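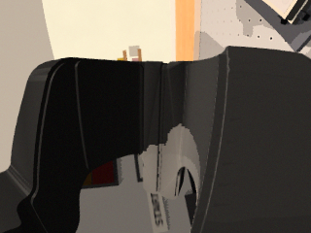

Two gripper fingers meeting near the middle, computer rendering

To: chamber-winds list
Date: 16 April 2019
Subject: Re: Randov Quintet box on Dillus, anybody got it yet?

> Hi all,
>
> Has anyone bought the Randov Quintet box that Dillus put out in
> November? I had a few of the LPs when I was in school and wore out
> the one with the bagatelles. I'm tempted, but I got burned by their
> last box of old tapes, the brass one, where everything sounded like
> it was playing under a blanket.

Yes! I have it, I've been living in it for weeks, and I was going to write something up for the list anyway, so thank you for the push. Sorry if this gets long.

No blanket. I had the brass box too and sent mine back. These are a whole different animal. Dillus went to the master tapes for nearly everything, and they left the hiss in. You hear it for a second before each piece starts and then you forget it. The bassoon has an actual bottom to it now. On my old LP of the C minor serenade arrangement the bassoon was sort of a rumor, and in this transfer you can follow every note of that line in the slow movement, including a spot near the end where it climbs over the horn and I had always thought it was the horn!

It's 9 CDs in plain cardboard sleeves. The sleeves are tight and I'd suggest tipping the discs out over something soft. Booklet is in English and German.

> Is it complete? The web page says "the complete studio recordings"
> but then the track list I saw didn't have the Christmas record.

Complete except for that. The Christmas record was made for Tivico, and the booklet says in one sentence that it "could not be included," so I assume a rights problem. Everything the quintet made under its own name for the original label is there, and so are two sessions that never came out. One is a set of dance arrangements that I could take or leave. The other is a late, very slow reading of a divertimento they'd already recorded when they were young, and I think it's the best thing in the box. The old version goes like a shot. The new one lets the clarinet just sit on those long notes in the trio, and the oboe comes in underneath (under! with the flute resting) so softly that I went back three times to find where it begins.

If you want the Christmas record, the Tivico LP turns up used pretty often and it's never expensive. Get the one with the green label if you can. The later pressing has a nasty edge on the flute, at least my copy does.

> What about the live disc? I thought they never allowed live tapes.

So did I. It's disc 8, a concert from Gilchrist Hall, and it runs on to the start of disc 9 because the whole evening comes to 91 minutes with the encores. I was nervous about this one, since you can hear that the hall is big and the microphones were hung well back. Give it ten minutes. Your ears adjust, and what you get in trade is a blend that the studio records never quite have. The studio mixing put the flute in your lap. At Gilchrist it's five people breathing in the same room.

There are mistakes. The horn cracks the first entrance in the opening piece, and there's a page turn in the third movement of the French suite that sounds like somebody folding a tent. I don't care one bit. The finale after that has a lift that made me laugh out loud in the car. They take it faster than they ever did in the studio and the clarinet tosses off the scales like nothing's happening.

Coughers, yes. One persistent fellow on the left. Applause is kept after each work and faded before it gets tiresome.

> And how is the pitch? The bagatelles LP always ran sharp on my
> turntable and I never knew if it was me or them.

It was them! Well, it was the LP. The transfer engineer has a short note about it in the back of the booklet, in tiny type. The second side was cut from a copy tape that ran fast, and every pressing since has been cut the same way. They went back to the first-generation tape and now it sits where it should. The difference isn't huge on paper but the character changes a lot. The slow bagatelle used to sound a little pinched to me and now it's dark and kind of rocking, and the final one finally has some weight on its feet. You may need a couple of hearings to get used to it if you grew up with the old one. I did.

A few complaints, so I don't sound like I'm on the payroll:

The track order follows the original LP sides, which I like, but that means the big sextet with piano is split between discs 4 and 5. There was plenty of room to avoid it. Somebody got stubborn.

The booklet essay is mostly about the label and says almost nothing about the arrangements. Half of what the quintet played was arranged by their own members, and I'd have loved even a page on how they divided up the keyboard pieces. No word on which instruments they used either. I'm dying to know if the horn changed between discs 3 and 4, because the sound sure does. It goes from a narrow, almost vocal tone to something much rounder. Different horn, different player's mood, different studio? If anyone on here knows, please speak up.

Disc 6 has a dropout in the left channel, track 11, a little past the halfway mark. I wrote to Dillus and got a nice answer back saying it's on the tape. Fair enough, but a line in the booklet would have saved me from taking my speakers apart.

> Worth the money, in your opinion?

I paid 57 dollars plus shipping, and I've seen it up and down by a few dollars since. If you only want the bagatelles and the serenade, they're both on disc 2, and Dillus sells that one alone as a download. But you'd be missing the late divertimento, and you'd be missing Gilchrist, and the early discs have all kinds of little things I'd never heard before. Try the set of hunting pieces on disc 1. Each one is over before you've sat down, and the third has a duet for horn and bassoon that I've been whistling at the grocery store.

One practical thing for the players here. I've been working on the same arrangement of the serenade with my own group, and listening to how they handle the breaths in the first movement was worth a stack of lessons. They stagger them. The oboe grabs one in the middle of a phrase where I'd swear there isn't time, and the clarinet covers. We tried it on Sunday and got all the way to the double bar without anyone turning purple, which for us is a first. Our edition has roughly 20 measures cut from the development that the Randov people play complete, so if somebody has a lead on the full parts I would be very grateful. I've looked in the usual places. The library set is missing the second clarinet sheet for the alternate version and it's been "on order" since I had more hair.

Let me know what you think of the slow bagatelle if you do buy it. And play it next to your old LP if there's any groove left!

Happy listening,
the oboist from the back row

--
chamber-winds mailing list
To leave the list, send a message with "unsubscribe" in the subject line.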